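Sorting pens and erasers into shallow trays: by colour or by type?
Posted in Desk and Stationery

Kalevi Nurmi
25 March 2020
I have a shared worktop with shallow plastic trays along the back and one more at the front corner. Pens and erasers still end up loose in the middle. 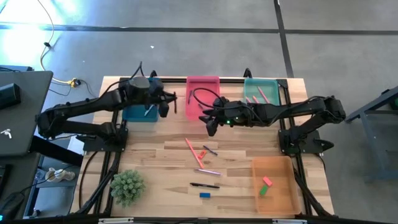

Worktop with the trays along the far edge

Should I match pen colour to tray colour, or sort by type? Roughly 15 items in use at any time.

Elsa Niskanen
Type. Colour matching fails on anything two-tone. Erasers get a tray to themselves, as ink marks them. For the loose ones, lay them parallel first, then move one type at a time.

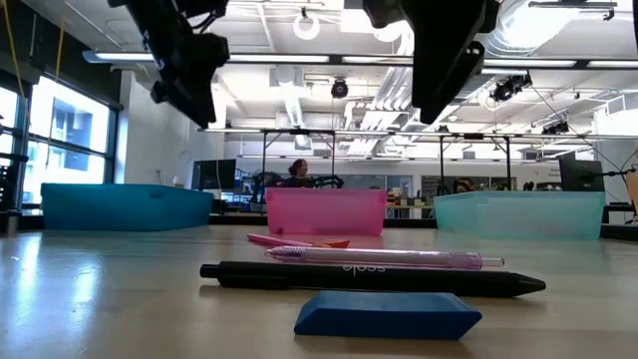
Black pen, pink pen and marker behind a blue eraser

Translucent trays let you check contents from the side. Opaque ones need a label on the front wall.

Ville Kemppainen
Just use a mug.

Tuulikki Miettinen
A mug is no good for erasers. Agree with Elsa on type, but I would allow markers and ballpoints to share if the tray is wide enough for them to lie flat.

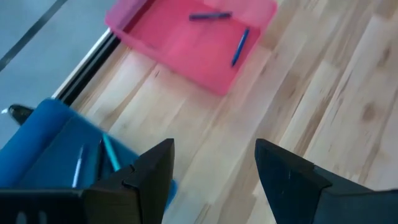
Check the length of your longest pen against the tray floor before buying more. If it only fits on the diagonal, the tray holds far fewer. Mine are 17 cm inside and take most pens flat.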